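Old Cables and Small Boxes
A gallery from our network cupboard, March 2025

Welcome to my page. My name is Tamer Fakhoury and I take care of the computers and the phone lines in a small translation office in Fletden. In February we moved our internet connection to a new room, and I used this occasion to take everything out of the old cupboard and sort it. I was surprised how much we had kept. Some adapters had no device anymore, and some devices had no adapter.

I worked on one table, a little at a time. First I put the black box down flat, with its cable and the power things near it, and I tried to find out which piece belongs to which. This part takes patience. A power plug can fit very well in the hole and still give the wrong voltage, so I always read the small print on the adapter before I connect anything.
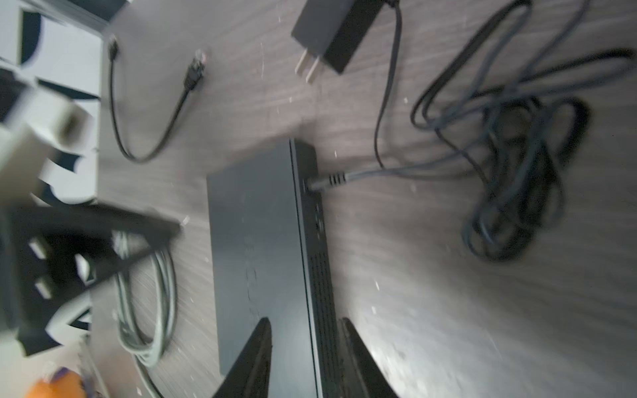 After the power supplies I sorted the data cables. I have three groups: the ones we use, the ones we keep for a bad day, and the ones which go to the recycling point in Nerkside. A cable with a broken clip goes directly to the third group. Before, I used to keep them too, and then every time I took the broken one by mistake.

For winding I make wide loops, the size of a dinner plate, and I close them with a strip of fabric tape. My colleague prefers to wind them around the hand and the elbow. We do not agree on this, but his cables are still working. The tape comes from a shop called Chege, 20 strips in one bag, and we have already finished 5 bags.

Each adapter now gets a paper label with the name of its device and the voltage. I write with a pencil and put clear tape on top. The ink of my old pen became pale after one summer, and I could not read half of the labels.

The boxes on the shelf are the simple gray ones from Vaseck. They are not beautiful, but the lid closes well and the dust stays outside. There is still one drawer to do, with the telephone cords and many small screws. I will add it to the page when it is finished.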